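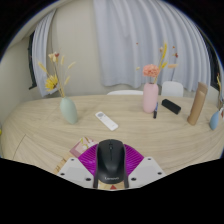

Mirno is a small company that refits shared work tables. Offices, libraries and study rooms send us the loose items that collect on a long table, or have us come to them, and we sort out what stays and where it goes. We began in January with a single reading room in Grerkeck and now look after 900 tables there and in Ra. Most of the work is ordinary. A black Lenovo mouse and a slim white remote control on a light wood tabletop make up a typical start to a job, and both need a set place before the next person sits down.

What we do

We visit the room, list what is on each table and agree on a layout with the people who use it. Items used every day go within arm's reach. Remotes go to the middle so that either side can get to them. Paper goods such as booklets and cards are kept to one side. Decoration goes along the back, and small vases of dried or artificial flowers do well there, as they leave the working area open for a mouse. 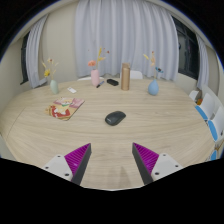 How we charge

A standard visit covers one room and costs $800. Larger sites are priced by the table. Return visits in the first year are included, and we keep the layout sheet on file under your room number.

Ludex plan

Ludex is our plan for rooms shared by children and adults. It keeps picture mats and booklets on the table alongside the computer things, with the mat to the left and the mouse at the lower center. Left-handed layouts are available on request. To date 3,180 layout sheets have been issued under this plan.

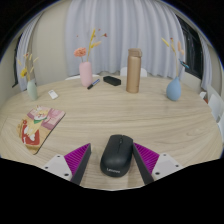

Wireless mouse and illustrated mat with a cartoon animal in a green scarf.

Contact

Write to the Grerkeck office with the size of the room and the number of tables. Page last updated April 29, 2019.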